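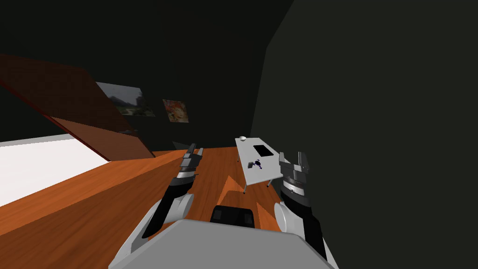 How long does honey cake need to rest before you cut it? Three days at least, wrapped tight, in a cool pantry.

Food & Kitchen > Neighbors
Tue 24 December | By the Cirkness food desk
Print | E-mail

I got that answer from Danica Pešek before I'd even taken my coat off. She runs Bromamum, the bakery at the top of Nustusberg, and she'd already been up since four. I asked how many honey cakes she'd sold this month. "I stopped at 162," she said. "After that my daughter kept the list."

Her recipe came from an aunt and it's pretty bossy (her word!). Rye flour, dark honey, a lot of clove. She buys the honey in August from Melis, a little outfit down the valley, and she takes 200 jars at once. "People tell me any honey will do," she said. "Then they taste mine and they get quiet." 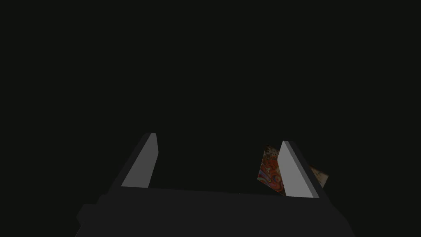 Can you bake it with regular supermarket honey? You can, but pick the darkest one on the shelf and cut the sugar by a spoonful.

I had to ask about the frosting, as there's a big fight over it in my family. Danica makes a face. "Lemon glaze, thin. If you want buttercream, buy a birthday cake." So my brother loses that one, and I'll be telling him at dinner.

She's thinking of adding a smaller loaf next year, maybe for people who live alone. The trouble is the pans. She found a set she liked, they came to 628 for the lot, and she closed the catalog and went back to work. "Maybe in spring," she told me, wrapping my slice in wax paper.

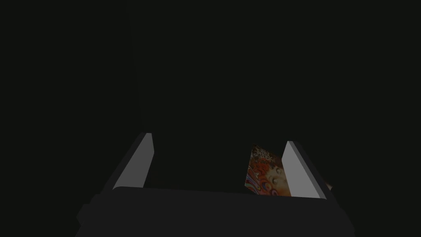 The gripper from above and behind, against a very dark background.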